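# Do I really need to oil a butcher-block table every month, and are plates okay straight on it?

**Rahel Zürcher**

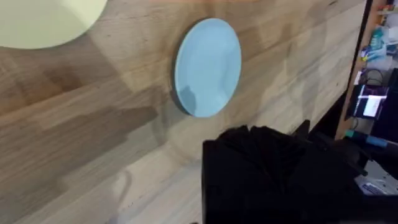

I bought this table used last spring and the seller handed me a sheet of care instructions that reads like it was written by somebody who sells oil. According to the sheet I'm supposed to oil it every month, never put a plate down without a mat under it, never use dish soap, keep it out of the sun, and refinish the whole top "annually for best results." I have a life.

What I want to know is which of these are real. The plates are the part that bugs me most. We eat at this table every day. The blue plate and the yellow one are ordinary plates, and I don't want to own seven placemats just so they can sit on a table that was presumably made for sitting plates on. My mother-in-law is on the side of the placemats. She also believes you can't run a fan overnight.

Second thing. The strips are all different shades, from almost cream to a pretty strong brown. The sheet says this is "uneven drying" and that a bottle of Kurnard conditioner (40 dollars, naturally) will bring the color together. To me it looks like different pieces of wood glued side by side. Am I wrong? I'd rather not pay for a bottle of something to fix a thing that's supposed to be there.

I don't know what finish is on it. The seller said "natural," which could mean anything. It has a bit of shine when the light comes across it in the afternoon.

---

**Ozan Kurtuluş**

You aren't wrong about the color. Butcher block is strips glued together, and unless somebody sorted them very carefully at the shop, they come from different boards and different parts of the tree. No conditioner will turn a brown strip into a cream one. Oil makes everything a little darker and richer, so the difference can look stronger afterward. If you like it now, leave it alone.

The monthly oiling depends on something the sheet skipped completely: whether your table is oiled at all. Plenty of them have a hard clear finish, and rubbing oil onto that does nothing except make a sticky film that collects crumbs. Find out first. Put a few drops of water on a spot you don't care about and go wash a cup. If the wood under the drops has gone darker when you come back, water is getting in and the top could use oil. If they're still sitting there in little domes, either it has a film finish or the oil that's on it is doing fine. In both cases you can put the bottle back in the cupboard.

To tell those two apart, try your fingernail somewhere hidden, like under the overhang. A film finish feels like a skin on top, smooth over the pores, and an old one will sometimes flake. An oiled surface just feels like wood. I wouldn't swear to this test on every table. A thin wiping varnish can fool you, and it has fooled me.

If it does turn out to be oiled, do it when the water test says so. For a table you eat at but don't chop on, I'd be surprised if that came out to twelve times a year. Mine gets it in January and then again whenever it looks gray and thirsty. Wipe it on thin, give it half an hour, and wipe off everything that's left, and I do mean everything. Most people who complain that oiling ruined their table left too much on.

Plates: put them down. The danger is the bottom of the plate, where the foot ring is often left without glaze and can be rough as sandpaper. Run your thumb around it. If it scratches your thumb, it'll scratch the table when somebody slides it over to reach the salad. You can knock the roughness down by rubbing the ring with wet-and-dry sandpaper, wet, over the sink. Or rub two of those plates together bottom to bottom, which is what my aunt did and it works fine.

Where I'd side with your mother-in-law a little is heat and standing water. A plate of warm food is okay. A pan off the stove needs a trivet, and a dish that comes dripping out of the rack and sits there overnight can leave a ring, especially on an oiled top.

Soap is fine. A drop in warm water, a wrung-out cloth, then dry it. Just don't soak it, and keep the scouring side of the sponge away.

---

**tablelegs_914**

I would do the monthly oil. We've used Mernalell on ours for years and never had a single problem. Better safe than sorry, wood is alive.

---

**Rahel Zürcher**

Wood on a table is pretty dead, I think. And if you've oiled it every month for years, how would you know what happens when you don't?

Ozan, thank you. I did the water test in two places. By the window the drops sat up nicely. Near the end where we eat, one went flat and left a darker spot, so I suppose that end is the worn one. Do I oil only that part or the whole top?

---

**Ozan Kurtuluş**

Whole top, one thin coat, if the nail test says oil. If you only do the one end you may be looking at a line across the table until the rest catches up. Then test the eating end again after a day or two. It might want a second coat and the window end might not.

If you find a skin on it, stop and don't oil anything. A worn patch in a film finish is a sanding job, and you can live with it for quite a while before you have to deal with that. Plain mineral oil from the drugstore is what I use on mine. Never goes hard, never smells of much, and you can skip the 40-dollar bottle.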